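机械节拍器放在石纹台面上走得一瘸一拐，是台面的问题还是机芯的问题？ 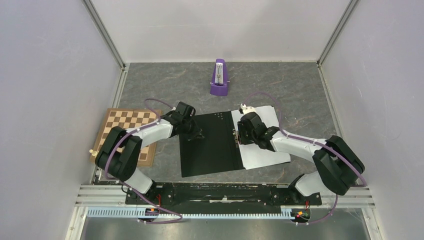

桌面现状：节拍器在靠后的位置，左侧是棋盘，中间是打开的文件夹和纸。

Zerrin Ertürk
发布于 2024年7月6日

情况如下。节拍器是紫色塔形的机械式，上发条，正面白色刻度板，中间一根摆杆。牌子看不出来，二手买的，没有说明书。台面是灰色石纹的，表面很硬。节拍器平时就放在靠里、中间略偏右的地方，前面摊着文件夹，里面夹谱纸和记录用的纸。棋盘也在同一张桌上，木头的，下棋的时候把节拍器当计时提示用，每步棋给固定的拍数。

问题有三个。

一、节奏不均匀。左边一声和右边一声间隔不一样，听起来是“嗒——嗒嗒——嗒”，速度越慢越明显，调到 120 以上基本听不出来。

二、声音偏大，带一点硬的回响。放在书架上没有这种声音，放在这张台面上就有。

三、发条上满以后走不了多久。没有精确计时，但比卖家说的短很多。

已经试过的：换了位置，靠前、靠后都放过；底下垫过一张对折的纸，不均匀好像轻了一点，但不确定是不是心理作用；摆锤拆下来擦过，重新装上去没有变化。

想知道的是：先处理台面还是先送修？另外夹纸的文件夹是金属夹那种，夹子离节拍器不算远，有没有影响？

补充：台面靠里的部分比较干净，靠前的部分有灰，擦过之后很快又有。不知道灰尘会不会进机芯。

补充二：棋盘放上去不晃，所以一直以为台面是平的。

Duygu Ersoy
已被采纳

先查水平，后查机芯。顺序不要反过来，打开机芯之前能排除的都先排除。

原理。机械节拍器的擒纵机构要求摆杆的静止位置与擒纵叉的中心重合。机身左右倾斜，摆杆静止点偏向一侧，两个半周期就不相等，于是听到一长一短。慢速时摆锤在高处，整个摆接近平衡，回复力矩小，同样的倾斜造成的偏差更大。你描述的“越慢越明显”与此一致。前后倾斜的影响小得多，一般可以忽略。

棋盘不晃说明不了水平。棋盘底面大，不晃只能说明它和台面贴合，台面整体倾斜的时候照样贴合。要用水平尺。

检查步骤：

1. 水平尺沿左右方向放在节拍器的位置，读一次，原地调转 180 度再读一次。两次气泡偏的方向应当相同，如果相反，说明水平尺本身有误差，取两次的中间值。

2. 把节拍器转 180 度，面朝里放，听长短拍有没有换边。判断方法：记住摆杆摆向桌子左侧时的那一声后面间隔是长还是短。转过来以后，如果长间隔仍然对应桌子的同一侧，是台面倾斜；如果跟着机身换到了另一侧，是机身的问题。

3. 如果是台面，在机身低的一侧脚下垫纸，一次加一张，加到左右均匀为止。普通 80 克复印纸一张 0.1 毫米左右，够细了。垫对折的纸时要只垫一侧，整个机身下面都垫等于没垫。你之前觉得“轻了一点”，很可能是纸没有完全盖住底脚。

4. 如果是机身，看底脚。二手的塔形节拍器常见底脚老化变形，或者掉了一只。四只脚全部换成同厚度的硅胶垫，不要只换坏的那只。

5. 以上都做完还是不均匀，再考虑擒纵叉偏位。这个要开机壳调，没有经验建议送修。

声音的问题和节奏的问题分开看。硬质台面会把机壳的振动传出去，垫一层毛毡或者薄软木可以减轻。毛毡不要太厚，2 毫米足够，太软了机身会跟着摆杆晃，摆幅变小，反而容易停。先调平，再加毛毡，加完以后复查一次水平。

发条走时短，原因可能是润滑油干了，也可能是倾斜造成的提前停摆。倾斜时摆幅不对称，发条力矩下降到一定程度，擒纵叉在短的一侧脱不开，就停了，此时发条里其实还有余量。判断方法：停下来以后看旋钮还能上几圈。如果只能上很少几圈就到头，说明是提前停的，调平之后走时会恢复一部分。

金属夹的问题：没有影响。机械节拍器不靠磁场工作。除非夹子碰到底脚，把机身垫斜了。

灰尘：会进，但很慢。不用的时候把前盖扣上。擦桌子用微湿的布，不要用干布掸。

Bornden 的住户
回答于第二天

同款不同色，用了好几年。我的也瘸，后来不管了，调快一点就听不出来。

如果只是下棋用，建议直接换棋钟。节拍器一直响很影响思考，对手也会有意见。棋钟我用的是 Uçar 的，便宜，两面显示，没有什么毛病。

毛毡那条同意，文具店卖的桌椅脚垫就可以，自带背胶，剪成小方块贴。

Hisidby 钟表修理
回答于 8 月

补充几点送修方面的信息。

1. 不要自己往机芯里喷润滑喷剂。喷剂会把旧油和灰尘一起冲进轴孔，干了以后比原来更涩。收到的节拍器里，这种情况比机芯本身损坏多。

2. 擒纵叉调整加清洗上油，我们这里收 800，另配发条收 1,000，修好后试走 11 天再交货。如果机器本身买得便宜，请先算一下是否值得。

3. 寄送之前把摆杆扣回卡扣里，发条放尽。满发条运输，路上受震容易伤齿。

4. 上面说的转 180 度的方法是对的，送修之前请先做一遍。机器本身正常、只是桌子不平的，我们也要收检测费。

Zerrin Ertürk 的评论

按第一个回答做了。转过来以后长间隔还在桌子的同一侧，是台面左右不平，右边低。右侧两只脚下面各垫三张纸，60 的速度听着均匀了。停下来以后旋钮只能再上几圈，和提前停摆的说法对得上。毛毡还没有买。

Duygu Ersoy 的评论

三张纸可以，长期用建议换成同厚度的塑料片，纸受潮会变厚。贴毛毡的时候四只脚都贴，垫片留在毛毡下面。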